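A Kitchen on One Table
Project report, Home and Living Spaces course, Windberg College
Nermin Keskin

My project is called Rukis, after the little corner shelf my grandmother kept all her cups on (she called it that, and I have never found anyone else who does). The question behind it is simple: if all you have is one table against a wall, where should the kitchen things go? I live on Mundemby Street in a place with a kitchen I can touch both sides of, so I had plenty of reasons to care about this one! The layout below is the one I kept coming back to, set up on the big table in room 305.
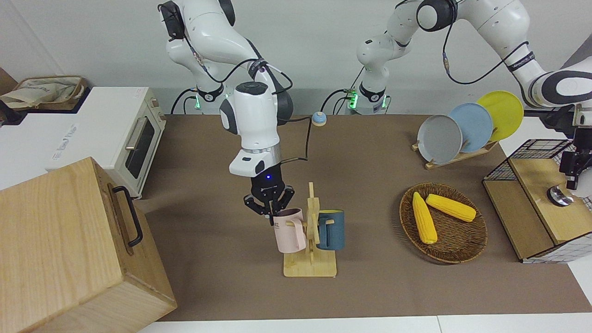 The mug tree, with the plates standing in the dish rack.
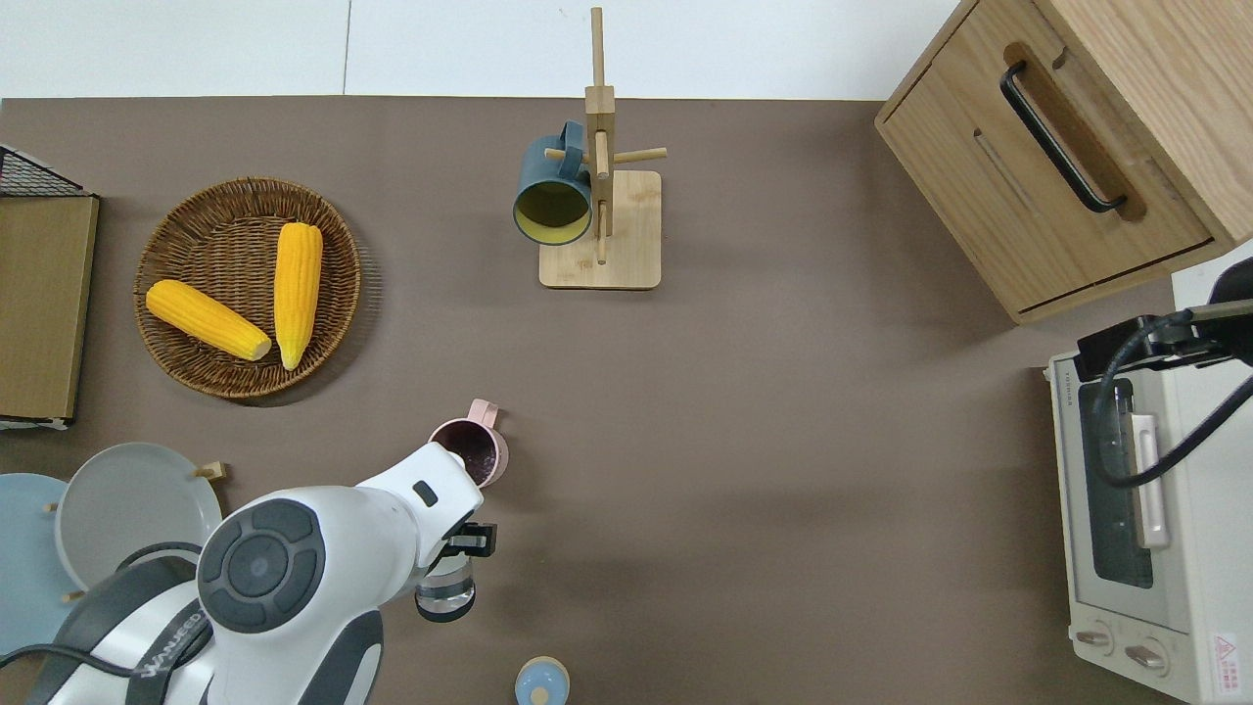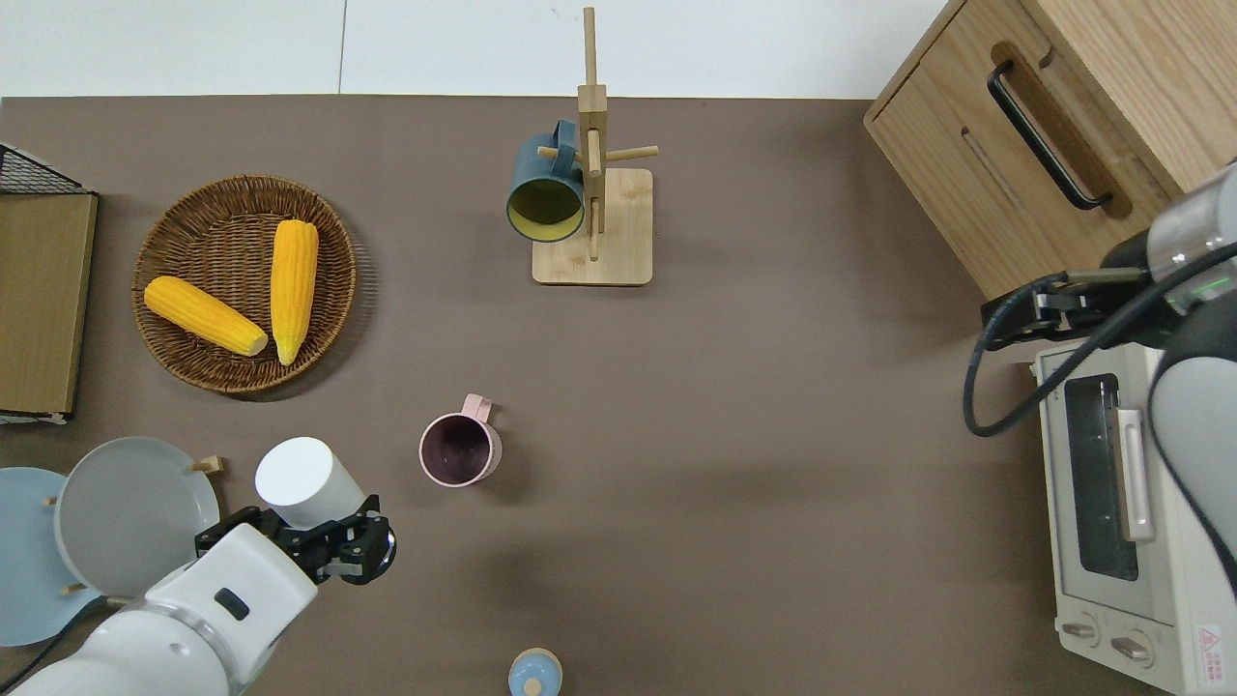 Corn in the basket, a dark teal mug on the tree, the oven and the cabinet along the right.
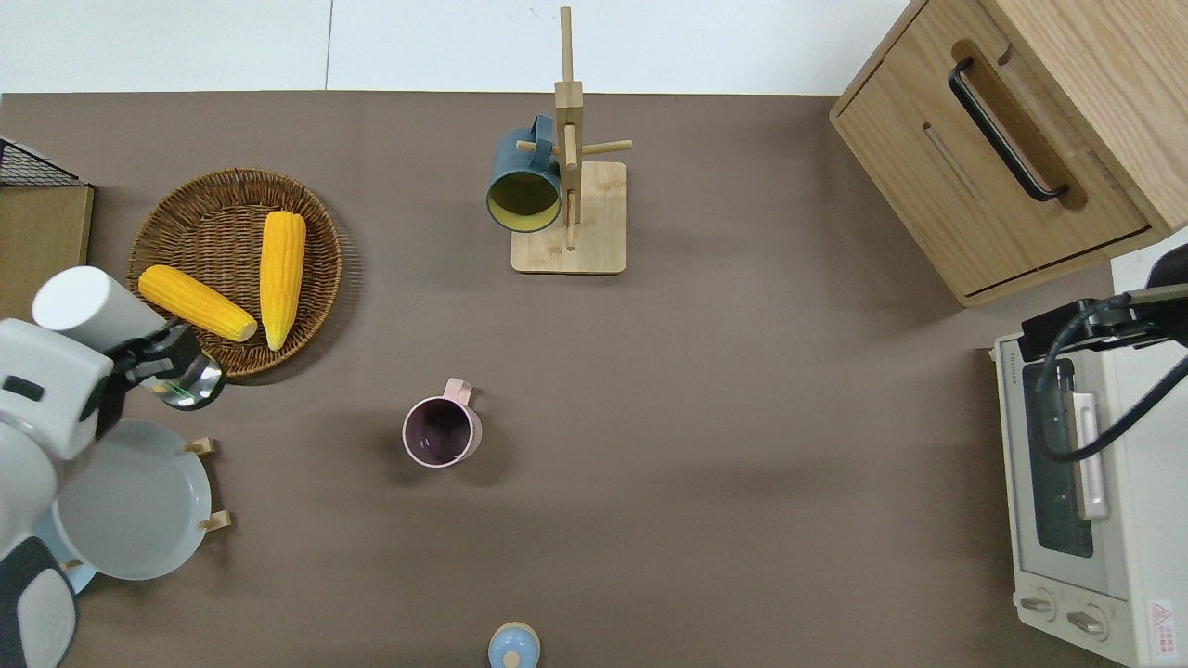 The gray pan on a light blue plate, with the pink mug in the middle of the table.

1. What I wanted to find out

Small kitchens get a lot of advice, and most of it is about buying more storage. I wanted to look at the other side of it: the same ordinary objects, on the same surface, moved around until the table was pleasant to use. I had three questions in mind.

Which things need a fixed home, and which can wander?
Does it help to hang or stand things up when you could lay them flat?
How much empty table does a person need in order to make a simple meal without getting cross?

The last question was the one I was most excited about, and it ended up changing the whole project. I went in thinking about storage and came out thinking about empty space.

2. The things on the table

I picked objects that a student might own already. Most of the smaller pieces came from Avcı, the secondhand shop near the tram stop, where I spent far too long and had a wonderful time. The rest came out of the department's cupboards.

Mug tree. A square wooden base, a post and short pegs. I love this object. It uses very little of the table and makes a mug something you see and reach for.

Dish rack. Also wooden, low, with the plates standing in it on edge. The colors are gray, light blue and yellow, and they look so cheerful lined up that I stopped wanting to hide them in a cabinet.

Basket. Round, woven and brown, with ears of corn in it for the whole project. I chose corn because it is long and awkward. A bowl of lemons would have made any basket look good.

Toaster oven. White, with a glass door and control knobs. It is the big one, the object every layout has to work around.

Cabinet. Light wood with a long black bar handle.

Wooden box with a mesh top. A useful flat spot at the end of the table, and the thing I moved least.

Pan. Round and gray, with small wooden handles. It spent most of the project looking for somewhere to live, as I explain in section 5.

Everything stands on brown, which I liked a great deal once I noticed how well the pale things show up against it. On my own speckled counter at home I lose the white lids all the time.

3. How I worked

I drew the table on squared paper first and cut out a paper shape for each object. This was the most fun part of the whole project, and I recommend it to anybody who is moving into a new place. You can push a paper oven around for an hour without hurting your back.

Then I set up nine layouts on the real table over two weeks. For each one I did the same small set of jobs:

Get a mug down, make tea, put the mug back.
Take a plate from the rack and put a meal on it.
Warm something in the toaster oven and find somewhere safe to set it down.
Take the corn out of the basket and put it back without knocking anything.
Clear up.

I kept a notebook open on a chair and wrote down every time I had to move one thing to get at another. I call these "shuffles" in my notes. A layout with many shuffles felt tiring long before I added them up, and after a while I could tell within the first cup of tea whether I was going to like a layout.

I also asked people in my year to look at my drawings and mark where they would put each object. I got 22 answers back, which was lovely of everyone in a busy June.

4. What worked

The oven at the side. In my early layouts I put the toaster oven in the middle against the wall, like a stove in a real kitchen. It looked very proper and it was terrible! It split the table into two small pieces, neither of them big enough for a chopping board. Moving it to the right edge gave me one wide area to work in, and I never went back.

The cabinet next to the oven. Two boxy things together take up less attention than two boxy things apart. I put the cloths and the oven glove in the cabinet, so they were where I wanted them at the moment I wanted them.

The mug tree toward the back. Several people in my year had drawn it right at the front, where mugs are easiest to grab. I tried that, and my sleeve caught a mug handle on the first morning. Farther back it is still an easy reach, and you aren't leaning over it for every other job.

Plates on edge. I had expected this one, but it was nice to feel the difference. With plates in a stack, I always wanted the one at the bottom. In the rack I could pull out the yellow one from the back without touching the others. The rack also works as drying space, so washing up and putting away become the same job, and that suits a lazy person like me very well.

The basket at the left, away from the oven. Food stays out of the warmth, and a round shape seems to sit better out on open table than pushed into a corner, where you lose the space behind its curve anyway.

5. What did not work

The pan. Oh, the pan. It is too wide for the rack and too nice to push under the table. I tried it on top of the toaster oven, until our course tutor asked me to picture doing that at home with the oven on. I tried it on the mesh box, where it was fine until I wanted the mesh box for something else. My best answer so far is to let it sit on a plate in the working area and to count it as part of the meal in progress. That works if you cook for yourself every day. It is a poor answer if you don't, and I would love to come back to it.

Lids were the second problem. They have no natural home at all. A lid with a knob won't lie flat upside down, and if you put it down the right way up it leaves a wet ring. On the table they drifted toward the front edge every time. I tried keeping them in the basket, and then the corn didn't fit.

I was also wrong about mugs. My plan said that every mug goes back on the tree after use. In practice there was always one mug out on the table, and it was usually the pink one, and I spent the first few days putting it back with great discipline. After that I decided the layout should allow for it. A mug that is in use is going to stand somewhere, so now the drawing has a spot for it in the open area, a bit in front of the tree, where it is hard to knock with an elbow.

6. What other people drew

The drawings from my year were a treat to go through. Nearly everyone put the oven on the right, and I suspect this is mostly about which hand they use, although I forgot to ask (a mistake I won't make again). The basket was all over the place. One person put it on top of the cabinet, and I tried this straight away because it looked so good on paper. It looked good on the table, too, and I couldn't see what was in it.

The biggest surprise was how full people's drawings were. Almost everyone spread the objects out evenly, with equal gaps, the way you might set out ornaments on a shelf. When I tried an even layout it looked calm and tidy, and then I couldn't find room to butter bread. Gaps of the same size are all too small to use. Push things to the edges and let the gaps join up, and suddenly there is a kitchen in the middle.

7. The layout I would recommend

For a table of this kind, with a wall behind it:

Put the biggest object down first, at one end, with its door free to open.
Stand the cabinet beside it.
Place the mug tree toward the wall.
Keep the rack and the mesh box at the other end.
Give food its own spot near that same end, in something open so that it gets eaten.
Leave the middle alone, and expect a mug and a pan to visit it.

If your table is shorter than mine, I would give up the cabinet before anything else and hang the cloths on a hook.

8. If I had more time

I would like to try the whole thing again for a left-handed cook, with the drawing flipped over, and see whether it really is the same kitchen in a mirror. I would also like to test it with two people at the table, one cooking and one washing up, as happens in every shared house I know. And I want to build a lid holder. I have a sketch for one that clips to the side of the dish rack, made from a leftover piece of dowel, and the workshop has said I can use the small saw next month.

My paper shapes and the squared drawings are in the folder at the back of room 305, and anyone planning a kitchen is welcome to borrow them. Please put the oven back in its envelope afterward, as it has already been lost once.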